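Objet : Re: [liste-manip] Pliage : détection des coins, le planificateur part en boucle

Salut la liste, 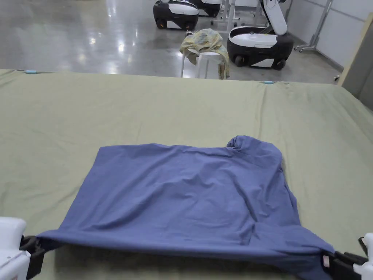
1) La perception

Bon, j'ai repris le module de coins ce samedi, et je crois que je tiens le problème ! Le coin de droite au fond rebique, il fait un petit bourrelet, et le segmenteur le prend pour un bord droit. Du coup il place le sommet trop bas et tout le reste suit... Le drap vert, lui, ne gêne pas du tout, le contraste avec le tissu bleu est largement suffisant.

> Chez nous le planificateur relance la prise sans fin dès que
> les deux pinces tiennent le bord avant. Vous avez touché aux
> seuils dans Ranel ? On est toujours sur la branche 2, avec le
> nuage limité à 3000 points.

Non, pas touché aux seuils. Par contre 3000 points c'est maigre pour des plis mous, essayez de monter avant de chercher plus loin.

2) Le planificateur

Votre boucle, je l'ai eue aussi (une matinée entière dessus, merci). Le test « bord tendu » compare les deux pinces sur une fenêtre de 30 cycles, et si l'estimation du coin saute pendant ce temps, il repart à zéro. J'ai mis un filtre tout bête sur la position du coin et ça tient mieux, mais je n'ai pas encore rejoué les vieux enregistrements de Potham, donc prudence.

Le correctif est dans la branche berkel-coins, pas fusionné. Si quelqu'un peut le passer sur un tissu à motifs, je suis preneur !

À +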